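Chapter 3
Choosing a Gripper Before It Chooses You

Every lab owns a drawer of grippers that looked wonderful in the catalog. Ours holds the Bradel, the Uvana and a third whose label fell off in November and which has been treated with suspicion ever since.

This chapter puts two-finger grippers through the same dull job, 100 times each, first in simulation and then on the bench. The simulated trials use a wrist view, a green block and an orange rod – cheerful colors for a task that will make you want to lie down.
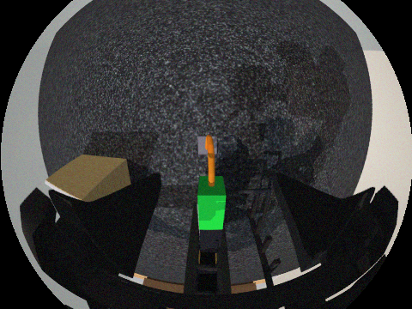

How many trials does it take to tell two grippers apart?
With a large difference, 27 is often plenty. With a small one, even 100 may leave you arguing.

Ratree Chantharasri, who wrote the Grarnov controller used in the exercises, stops a comparison early only when a finger breaks. We'll be less strict and take a first look after 40.

3.1 What counts as a grasp

Write down your definition before running anything. Definitions written afterward have a way of favoring whichever gripper you paid for.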